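**kskov** wrote:

Range hood in the Cekevmont unit drops from 267 to 206 m³/h with the flap fitted. Duct is 2 m with one elbow. Is the flap undersized?
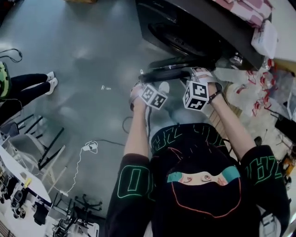
**ngaete** wrote:

Pressure loss goes up with the square of velocity, so check the duct diameter before blaming the flap. A black appliance like that one, still needs the clearance in its manual. I'd remove the elbow.

**kskov** wrote:

Elbow stays, there's a joist. Flap is a Flelar.

**yoon_fan** wrote:

Disagree with ngaete. One elbow won't cost you that much. Weak spring flaps flutter at low flow. Retest at speed 3, overhead light on or off makes no difference.

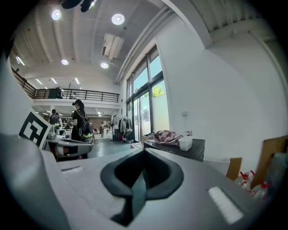

### Retest, speed 3

**kskov** wrote:

Same drop. Ordering a larger flap.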